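**Astrantias in dry shade, worth a go?**

**kipobura**

I've gone completely mad for astrantias this year! Saw a great drift of them at Valldale in August, still flowering away, and came home with 3. My only free spot is under a birch though, and it's bone dry by midsummer. Has anyone made it work?

**nafula_m**

Oh do try! Mine sit under an old apple in Tustley, on clay, and they've been there 16 years. Loads of leaf mould, a good soak in spring, and cut the whole lot down after the first flush so you get a second one.

**laizer_plot**

Clay under an apple isn't the same as sand under a birch, Nafula. I lost every one of mine in two summers. Birch roots drink the lot. I'd go for epimediums and put the astrantias somewhere damper.

**nafula_m**

Fair point about the birch, but I'd still risk one plant. They seed about so generously! Save some and sow them fresh, as old seed sulks for ages. Shallow trays are all you need, nothing deep.

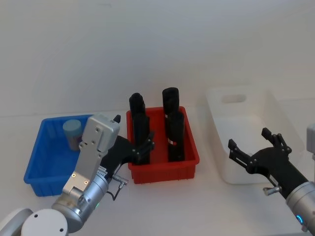
**skendberg**

Agree with Laizer on the birch, sorry. Fresh seed is the way to go though. I sowed in September, left the trays outside all winter and had around 20 seedlings by April, every one a slightly different pink. Lovely things.

**kipobura**

Right, two in the damp bit by the water butt and one under the birch, just to see. Nafula, did you cut yours right to the ground?

**nafula_m**

Right down, leaves and all! They look awful for a fortnight.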